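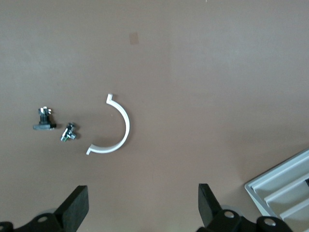

The first thing Estíbaliz Cantero did when I walked into the Clukari workshop was hand me a mug of tea and tell me not to lean on anything. "It's not that it's dangerous," she said. "It's that you'll bump a table and then somebody will have to line it all up again, and that somebody is me."

I'd come on a Wednesday, which is when they open the doors to anyone who signs up, and by half past two there was a decent crowd of us standing around with our coats over our arms. A few people from small manufacturing shops, a couple of teachers, one man who told me he repaired clocks and had seen the notice in the library. I write about small businesses, mostly bakeries and print shops if I'm being fair, so I was well outside my usual patch.

Clukari sorts and handles small parts for other companies. Connectors, clips, little molded pieces that end up inside something you'd never open. For years all of it was done by hand, and a lot of it still is. The robot side started much later, and Estíbaliz runs it. She calls it "the slow bench," and she doesn't seem to mean it as an insult.

"People come in and expect it to go like a sewing machine," she told me. "They've seen the car factory videos. And then they watch ours think about a clip for a bit and I can see their faces fall."

I asked her if my face had fallen.

"A little," she said.

The job itself is easy to explain. There are loose parts on a tabletop and there's a gray tray with compartments, and the arm has to get the one into the other. The parts I saw were a real mixed bunch – a white curved piece like a big letter C, and a couple of much smaller dark ones with shiny metal on them. The gripper has two black fingers, and a small camera rides along with it and looks down at the table. You can watch what the camera sees on a monitor, and I ended up watching that more than the arm itself. So did nearly everybody else. There's something about seeing the tips of those two fingers at the bottom of the screen that makes you feel like they're your own hands.

"Everyone does that," said Kieran Duggan, who works the bench with Estíbaliz and did most of the talking during the demonstration. "They start moving their own fingers. Look at that gentleman there." It was the clock man, and he was indeed pinching the air.

Kieran came over from the hand-sorting side, where he spent five years. I wanted to know what that move was like, and he took a while to answer.

"I was annoyed at first, to tell you the truth. I was good at the sorting. I could do it and listen to a ball game and never put a piece in the wrong place. Then they put me on this and it was like teaching a kid to tie his shoes. You know how to do it, you've always known, and you can't for the life of you say how."

He picked that up again later, when one of the teachers asked which part was the hardest. I had assumed it would be the tiny ones. Kieran shook his head and pointed to the white piece.

"That one. Because where do you grab it? You or me, we'd just pick it up, any old place. But it's a curve, so if you take it in the wrong spot it swings around on you, and now it's hanging sideways and it won't go down in the tray the way you want. And it's white, so the light bounces off it. The shiny bits on the small ones do the same thing. Light is half my day. I've moved that lamp more times than I've moved my couch."

The teacher wanted to know why they didn't just use a vacuum cup, the way she'd seen somewhere. Estíbaliz answered that one. They have cups, she said, and for flat parts they're great, but a customer never sends you only flat parts. "They send you a bag," she said. "You open the bag and that's your week."

Now, I should say something about the demonstration, seeing as that's what we all came for. It ran for most of an hour and we were allowed to get pretty close (behind a strip of yellow tape on the floor). Kieran would set out a few pieces, step back, and press a key on the laptop. Some goes went smoothly and got a murmur from the group. On one go the fingers closed on nothing, opened, and came down again a bit to the left, and a woman behind me said "Oh, come on, sweetheart" out loud. I liked her a lot.

They keep a tally, which Estíbaliz showed me on a clipboard. The last full session before our visit had been 200 tries, and 153 of them had ended with the part in the right compartment. She read me both numbers without any drum roll. I asked if that was good.

"It's good for a new mix of parts. It would be terrible for a customer," she said. "When we had one kind of clip and nothing else, we did a lot better than that, and it was also completely boring. Write down both things."

So I have.

What happens to the ones that miss? Kieran sorts them by hand at the end of the session, and he writes a word or two next to each. I got a look at the sheet. "Slipped." "Slipped." "Upside down." "Glare." "Slipped." "No idea." I asked about "No idea" and he said there were fewer of those than there used to be and he was pretty pleased about it.

The money question was bound to come up, and it was Tomás Scanlon who asked it. He runs a repair shop with his sister and had driven a long way to be there. Would a place like his ever need one of these? Estíbaliz was frank with him. She asked how many small parts he handled in a day, he said it depended on the day, and she told him that in that case he should buy a better bench lamp and some good trays and save his cash. He looked relieved, I thought.

"I'd rather say it now than have him phone me in August," she told me afterward. "We're not selling the arm anyway. We sell the sorting. If it gets done by Kieran or by the robot, it's the same price on the invoice."

That surprised me, so I pushed on it. Doesn't the robot save them anything? She wobbled her hand in the air. On long, dull runs, yes, it already does. The biggest one they've given it was almost 325 trays of a single part, and nobody on the floor wanted that job back. On the mixed bags, no, not yet. She figures it's costing them time on those, and she's okay with that for now.

And the people doing the hand sorting, what do they make of it? I didn't want to take the boss's word for that, so at the break I took my tea over to Maeve Mac Giolla, who has been at the sorting tables longer than anyone else in the building.

"I was suspicious," she said. "I still am, a bit. You would be too. When they first brought it in, I asked straight out if it was for my job, and I was told no, and so far it's been no. I'll tell you what I do like. I used to go home from the long runs with my wrists on fire. I haven't had a long run since the winter."

Does she ever go over to the slow bench?

"They come and get me," she said, looking quite pleased. "When it can't manage a piece, Kieran brings it over and says, Maeve, how do you hold this one? And I show him, and he goes off and tries to get the thing to do it my way. I said to him, I should be on commission."

I put that to Kieran and he said it was all true apart from the commission, which was under discussion.

After the break we were let loose to try the arm ourselves. They hook up a hand controller and you get to steer it, slowly, with the camera picture in front of you. I was awful. I had my eye on one of the little dark pieces and I was certain I was right on top of it, and I was nowhere near. With the camera looking down like that, I just couldn't get a feel for how high up I was. The clock man went after me and laid his part in the tray as if it were an egg. He got a round of applause. Estíbaliz asked him, only partly joking, if he was looking for work.

I asked her on the way out what she'd like to be able to show people a year from now. She didn't go for anything grand. She wants the white piece sorted out, so to speak. She wants a bag tipped onto the table with the parts lying on top of each other, because at the moment they have to be spread apart first, by a person, and that bugs her. And she wants a second camera off to the side, which would help with exactly the thing I'd been so bad at.

"And a quieter compressor," Kieran called from the bench.

"And a quieter compressor," she said.

The open afternoons carry on through the summer, sign-up is at the front desk or by phone, and they ask that you wear closed shoes. There's tea. Parking behind the building is tight, so if you've got a van, use the street.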